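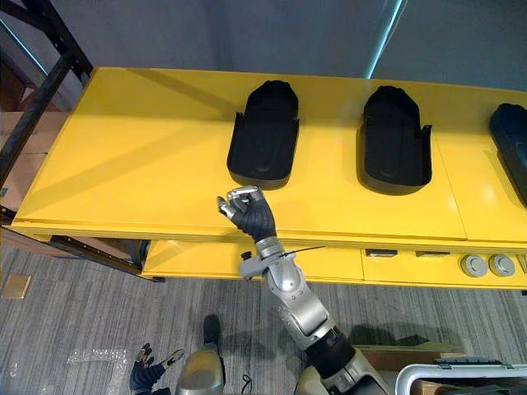
In my first language we have one word for the sole of the foot, the sole of the shoe, and the loose thing you put inside the shoe. In English there are at least three, and at Trurnero they use "footbed" for the last one, so I had to learn it on my first day. I wrote it in my small book together with "lip", "tab" and "seam". I knew seam from sewing, but I did not know that a table can also have seams.

I promised my sister that I would write more about the work and less about the weather in Rambridge, so this post is about work.

I spend most of my day beside a yellow table. When I say yellow I mean very yellow, the colour of a child's raincoat. The top is shiny and it has a thick edge at the front, where you want to rest your wrists, and after a few hours you understand that you should not. The trays are set into the top. They are black and matte, long, round at the toe and straight at the other end, with a raised wall along the sides. Each one holds one footbed. At the front corners there are small tabs that turn up, and these tabs are the reason I cut my fingernails short now.

When I started I thought the trays were all equal and it did not matter in which one I put what. It does matter to me. I like to begin with the left one and go to the right, the same as reading. The woman who trained me went from right to left and she was much faster than me, so this is only a habit. But I noticed that if I change direction in the middle of the morning I make mistakes, and if I keep the direction I can think about other things, for example what to cook.

The part I enjoy is the table when the trays are empty. We clean it at the end of the shift. First a soft brush for the inside of the trays, because a wet cloth pushes the dust into the corner at the toe and then it stays there like a paste. After the brush, a damp cloth for the yellow, with very little soap. Too much soap leaves grey clouds when it dries, and on such a colour you see every cloud. I do the seams between the panels with a wooden stick for coffee wrapped in the cloth. This was my own idea and I am a little proud of it. I have seen two other people doing it now.

The lower panel is also yellow and most people forget it, because you don't see it when you stand close. There are two round grey knobs on it. I wipe them last, on the face and then around the side, and I do not turn them. I once asked what is the correct word for the place where they are, and I got three different answers: the drawer, the front, and "down there". I wrote all three in the book.

The book has 119 words now. I counted last night to see if I could give a nice number to my sister, and I was hoping for more. But 25 of them are words for different kinds of cloth and brush, which are useful words to have if you clean things. "Lint-free" is a good one. I had to ask what lint was, and the colleague only pointed at my sweater.

At home I have become worse. My kitchen counter is white and I never looked at it so much before. I bought the same kind of brush for the track of the sliding window, 10 dollars at the hardware store on Irutberg Street, and in one evening I took out of that track so much dirt that I did not want to open the window again for the summer. My neighbour saw me on the balcony with the coffee stick and asked if I had lost something. I didn't know how to explain quickly, so I said yes, an earring.

I wanted to finish this post on the same day but I fell asleep, so the second half is newer and has its own date, like the letters of my grandmother. She always put the place too, even if she had not moved.

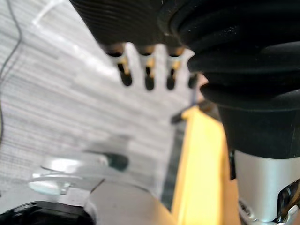
Rambridge, Apr 29, 2022

Friday, finally. Today I was mostly thinking about bellows.

It is the word number 120 in the book, and I find it very strange because it has an "s" but it can be only one thing. One bellows, two bellows. I looked in two dictionaries to be sure. I knew the object from the accordion of my uncle, where it is made of paper and leather and has square folds. The rubber kind is round rings, one on top of another, fat and black, getting narrower as it goes down to a collar. Under the collar comes the silver metal, and this is easy, you wipe it and it shines.

The rubber is not easy. Dust sits on it in little specks and the matte black shows each one. If you wipe downwards, the cloth jumps from ring to ring and only cleans the fat part. You must go around, ring by ring, with one finger inside the cloth, and not press hard. No soap for this at all. I tried at first with a damp cloth and it left a pale film that looked worse than the dust, so I had to do everything again with a dry one.

Near it there is a white piece like a comb, with rounded teeth and narrow slots. I love it because it is white, and I don't love it for the same reason. A cotton bud goes into a slot if you turn it a little. The cloth with the stick is too thick. I used a lot of cotton buds before I accepted this, and I have now put my own box in my locker, the Pasichnyk ones with the paper stem, because the plastic ones bend.

There was a label on the metal too, with marks so faint that I can't read them. I wiped over it very lightly. I don't want to be the person who removes the last letter.

After work I took the 51 bus home and got a seat. I wrote "collar" in the book, with the second meaning. In August my sister comes to visit, and I have already told her that we will buy brushes. She thinks I am joking. If somebody reading this knows what to do with rubber so the dust does not come back the next day, please write it in the comments, I have tried only the dry cloth and patience.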